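Gripper FAQ: the pinch fault

Why did you pull the Zaltus grippers in March?
Because mine closed when I wasn't squeezing! I had a fingertip near the jaws, so I got a good nip (no blood, just some swearing). It happened 9 times in 100 closes on my bench.
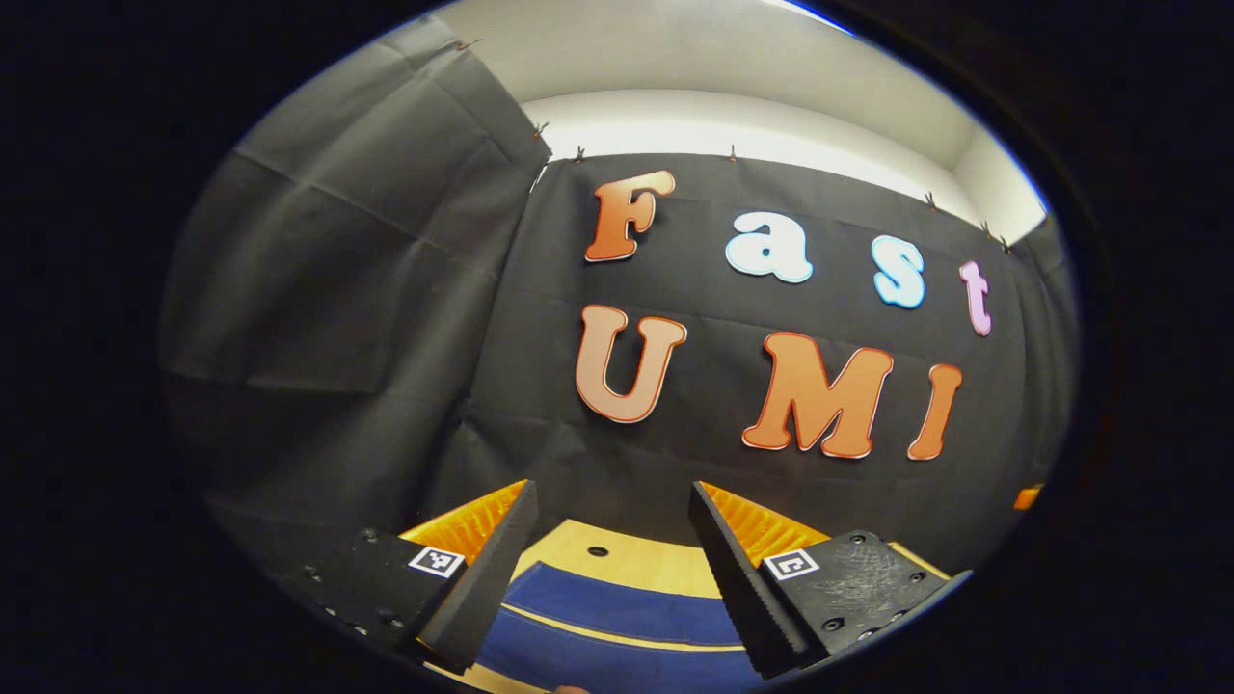 A reader wrote in to ask whether new foam on the fingers would fix it. Nope, sorry! Foam softens the bite, but the fault was a sticky trigger spring.

Can I keep using mine?
Please don't until you've swapped the spring. Carroll ships them free, and it took me 29 minutes with a lot of fumbling. Keep your hands clear when you test it.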